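Workshop notebook, May 11, 2022
Bell casting, Lurden pattern, second pour

What a ring! Knocked the mould off the small bell first thing, brushed the sand out of the shoulder and gave it a tap with the wooden mallet, and it just went on and on. The first pour was a dull clank by comparison (too cold at the lip, I think, and the vents half choked).

Mix as before, Pader sand with a bit more clay. Weight after trimming the sprue 2633 g, which is heavier than the drawing wants, but there's plenty to come off inside. Strike note measured at 724 Hz, hum a little flat of where it should sit. I want to take metal from the waist before touching the lip, going slowly, a pass and then a listen. 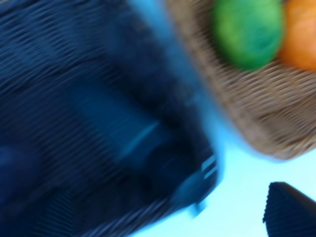
Natália Seixas thinks I've got that the wrong way round. Her note in the margin of the drawing says the waist will drag the tierce down with the hum, and she'd go in just above the soundbow first and leave everything else alone until the bell has been heard hanging up. Fair point, and I hadn't thought about hanging it at all! Propped on felt it may be fooling me.

So, tomorrow: borrow the headstock from the Grindville bell, hang ours, measure all the partials again up to 2000 Hz and write them on the inside cover. Deepak Sachdeva has the good tuning forks. Still need more felt, and the El Ouafi crucible wants a proper clean before the next melt.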